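The trouble with a very good score

February 2022

I have now been sent the Castside result by four different people, each of whom wanted to know whether it had changed my mind. It hasn't, though it has made me think harder about why I'm so stubborn.

For anyone who missed it: Omid Ranjbar and Uyên Cao trained a kitchen manipulation policy entirely in simulation and reported that it finishes long household tasks far more often than the older baseline. They used more than 500 generated kitchens. The arm puts vegetables in pans, moves pans, clears counters. The headline table covers 1,188 test episodes, and the gap between their method and the old one is wide enough that you don't need error bars to see it. They give error bars anyway, which I appreciated.

My quarrel is with the word "unseen." The paper says the policy works in unseen kitchens, and most readers will take that to mean something like my kitchen, or yours. What it means in the paper is a kitchen put together by the same program, from the same bin of cabinets and counters and pots, in an order the policy hasn't met before. That's a fair test of something. I'd call it a test of shuffling. A student who has worked through every problem in the textbook with the numbers changed has learned a good deal, but I'd still want to see her do one from another book.

Csenge Kovács made a version of this complaint at the Hajdu workshop and got the usual reply, that real trials are slow and expensive and nobody can run a thousand of them. True. Then run 10. The paper's hardware section describes a single counter at the Plometti lab and 3 objects, and the success rate is given in a footnote without the number of attempts. I read that footnote several times. I would happily trade half the main table for a paragraph on how those attempts went wrong.

Contact is where I expect they went wrong. Simulated objects are polite. They have the weight they were assigned and the friction they were assigned, and the same carrot behaves the same way on Monday and Friday. The authors do vary friction during training, over a range they chose themselves, and they say the policy is "robust to physical variation" on the strength of it. It is robust to the variation they thought of.
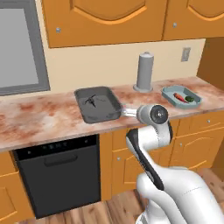 Then there's the matter of what counts as done. Success in the benchmark is checked by the simulator, which knows where every object is to a fraction of a millimeter and never has to look. If the carrot's center lies inside the pan's boundary at the final step, the episode passes. Whether the arm got there by a sensible grasp or by shoving things along until they dropped in makes no difference to the score. Kálmán Somogyi went through a batch of the released episodes and found both kinds, passed alike. He was gentler about it than I would have been.

I don't think the work is bad. The method for breaking a long task into pieces is clever, and Vanderleia Godoy's group at Ullcombe has already borrowed it for something with real hardware attached. I'm waiting for their numbers with more interest than I had for these. If they hold up I will say so in this column.

Until then I'd ask the authors for two small changes in the next version: put the attempt count beside the real-world success rate, and replace "unseen kitchens" with "new arrangements." The second one costs them a nice phrase in the abstract. They're presenting again in March, and I plan to be in the room, probably near the back, with the footnote printed out.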